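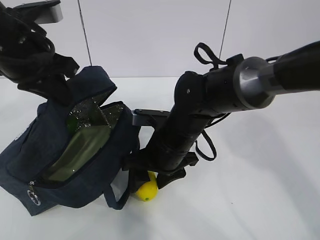

Food Safety Basics, Unit 5: Keeping Cold Food Cold
Instructor: Seema Chauhan
Vandville Adult Education

Last unit dealt with cooking temperatures. In this one we look at the time between the store or the kitchen and the place where the food is eaten.

The temperature range to remember

Bacteria grow fastest between 40 and 140 degrees Fahrenheit. Perishable food should not be in that range for more than two hours in total. If the air is above 90 degrees, the limit is one hour. The time adds up: thirty minutes in the car and an hour on the picnic table count as ninety minutes.

How heat gets in

Heat reaches packed food in three ways. Conduction is heat moving through the walls of the container. Convection is heat carried by air, mostly when the lid or zipper is opened. Radiation is heat from the sun or another hot surface. A shiny lining reflects some radiant heat but does little against conduction. Padding or foam does that job by trapping air.

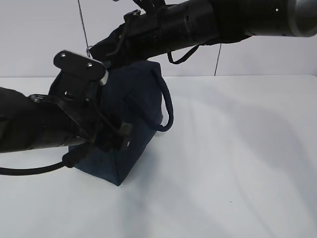
An insulated bag slows warming. It does not cool anything. Food that goes in at room temperature will stay near room temperature, so chill everything in the refrigerator first, overnight if you can.

Packing order

Put one frozen gel pack on the bottom and one on top. Cold air sinks, so the top pack matters more if you only have one. Fill gaps with a clean towel or more cold items. A full bag warms more slowly than a half-empty one. Keep raw meat in a sealed container, in a separate bag if possible.

What needs to stay cold

Meat, fish, eggs, milk, soft cheese, cut melon, cooked rice, cooked pasta and opened dressings. Whole fruit, bread, hard cheese, nuts and peanut butter can travel without ice – though hard cheese gets oily in warm weather.

Cleaning

Wipe the lining with warm soapy water after each use and leave the bag open until it is dry. Pay attention to the seams and corners.

For next time

Read the Holzer handout, section 2. Put a refrigerator thermometer on the middle shelf at home and write down the reading morning and evening for three days. Bring the readings to class. If you missed the September intake form, pick one up in room 107.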